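How I sort a muddle of toy bricks by colour
2 Nov 2025

I've got one corner of the playroom that I call Pota (long story), with a sky-blue backdrop, a green tabletop and a big fake cherry blossom tree, and it's where all our building bricks get sorted. It used to take me ages! Now I can get through a small heap in 15 minutes with a cup of tea on the go.

What you need

A flat table, one tray or tub for each colour, and something to tip the bricks out of. My trays came from Vinero and they're nothing fancy - plain white for the green and pink bricks, and a blue-grey one for the blues.

Step 1: Put the trays out first

I stand the two white ones side by side along the front and the blue-grey one at the back, so there's a clear patch in the middle.

Step 2: Tip out a little at a time

We've got 283 bricks in the big bag and I did once pour out the lot. Never again. A couple of handfuls is plenty, spread out so they aren't on top of each other.

Step 3: Pick one colour and stick with it

I like to start with blue, but pick whichever you fancy. Don't bother turning bricks the right way up - studs up or studs down, they all go in. If you've got two shades of green, as we have, pop them in together and split them later if it bugs you. 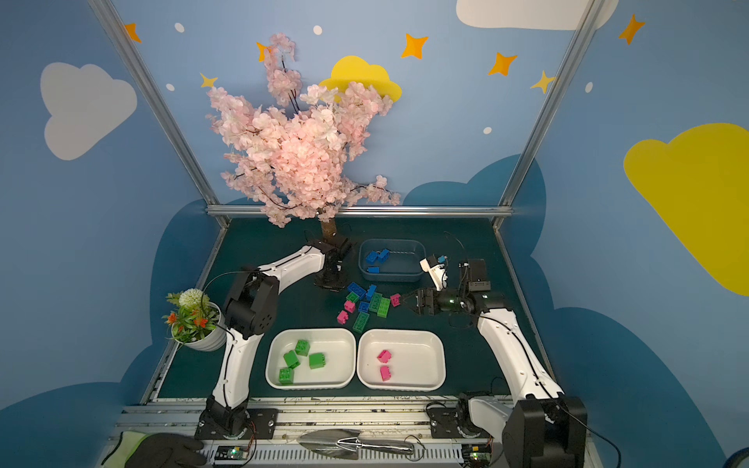

Blues go in the blue-grey tray, greens and pinks in the white ones.
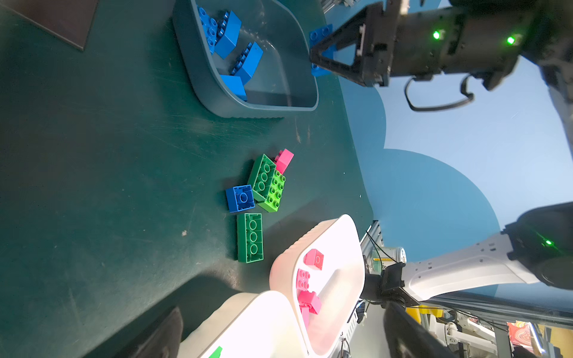 Step 4: Check the edges

Have a look behind the trays and under the tree for strays, then empty each tray into its own bag. I write the colour on the front in marker pen and keep the bags in an old Tazi shoebox.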